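Konell Family History Society
Parish and Chapel Registers Project
Progress report to the Khumalo Fund
23/04/2025

Dear friends at the Khumalo Fund,

It is a real pleasure to be writing to you again, and I hope you will forgive me if this report runs on a bit, as the last one did (you were very kind about it). There is a good deal to tell, most of it cheerful, and I would sooner give you the whole picture than a tidy page that leaves out the awkward parts.

Where we have got to

When we last wrote, the baptism registers for Konell were being typed up and we had barely opened the burials. The baptisms are now finished, right up to the point where the old chapel closed and its families moved over to the church on the hill. Every entry has been typed by one person and read through by another, with the pages in front of them, and where the two of them could not agree on a name we have put both readings in and marked them. We had a long talk about this. Some of us wanted one clean spelling for each family, which would certainly look nicer on the screen, but the clerks of the time spelled as they heard, and a searcher in Canada who only knows the name from a great-grandmother's letters may well be looking for the odd version.

The burials are coming along more slowly. One clerk, who held the pen for 30 years, had a hand that got smaller and smaller as he went on, and by the end of his time a whole line can take the best part of a morning! We have grown rather fond of him. He had a habit of adding little remarks in the margin ("a good neighbour", "lately from the coast", and once simply "at last"), and we have decided to type these up as well, though they were not in the plan we sent you. They are just the sort of thing a family loves to find.

Marriages have not been started. We had hoped to begin them in March, but the volume was away being mended and it seemed silly to start with the second book and go back.

Repairs

Your grant paid for two volumes to go to Fatetti, the bookbinders, and both are now home. The first needed its spine rebuilt and a good many torn corners made safe. The second was in a worse way than any of us had thought, with a run of pages stuck together near the back, and Fatetti very properly rang us before doing anything about it. They managed to part all but a few leaves. Those few have been left as they are, on their advice, and we have put a note in the index so that people know there is a gap and why. The bill came in a little over the quotation, and the society has met the difference out of its own subscriptions, so you will see no change to the repair line in the accounts.

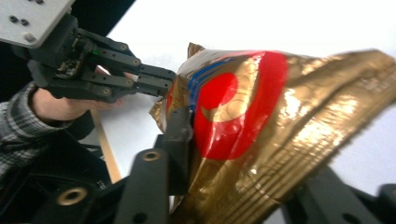 Bag, with the gripper's fingertips against its upper left side.

The index and Cotanik

You asked in your last letter how we were getting on with Cotanik, the index program, and whether we were glad we had chosen it. On the whole, yes. It is plain to look at and it does not mind how many spellings you give a name, which for us matters more than almost anything else. Our older members took to it faster than our younger ones, I must say, perhaps because it behaves so much like a card drawer.

The trouble we did have was with dates. A number of the early entries give the year in the old way, with the new year starting in spring, and Cotanik quietly put a few dozen children into the wrong year before we noticed. A sharp-eyed member spotted a boy who had been baptised before his parents' wedding (which does happen, of course, but not quite so often as our index was suggesting). We have been back through the lot. The year is now shown both as the clerk wrote it and as we would write it today, and there is a short help page on the subject, which has already been rewritten once after people told us it made their heads ache.

Family evenings

The evenings have been the happiest part of the whole project. We have held seven since the autumn, in the reading room and over the internet together, so that people who live a long way off can join in. The best attended was the one on emigrant letters, with 30 households taking part, several of them from families that left Konell generations ago. Two of those households found during the questions at the end that they came down from the same pair of brothers, and the rest of us sat there grinning while they compared notes.

We had an evening on reading old handwriting that did not go so well. The sound kept dropping, and I am afraid we had picked pages that were far too hard for beginners. We shall run it again with easier ones and send the pages out beforehand, so that people can have a go at the kitchen table first.

Money

The full statement is attached. In short, repairs are spent, the Cotanik licence is paid up to the end of the project, and there is a little left over on travel, as the county record office has been lending us copies where we had expected to go and look at the books ourselves. We should like to ask whether the travel money might be moved to printing. A fair number of our members do not use a computer and have asked, very politely and more than once, for a paper copy of the baptism index in the reading room.

What comes next

The burials need to be finished before the summer break, and I think they will be, unless the small handwriting defeats us. The marriages will follow in the autumn. We also want to write to the families who have offered papers of their own, Bibles and funeral cards and so on, and settle how those are to be copied and credited. There is a draft form, but it is too long, and we are trying to get it down to one side of a sheet.

Please do come and see us if any of you are passing. The reading room is warm, the kettle is nearly always on, and we would love to show you the mended books.

With warmest thanks from all of us,

The Registers Project team
Konell Family History Society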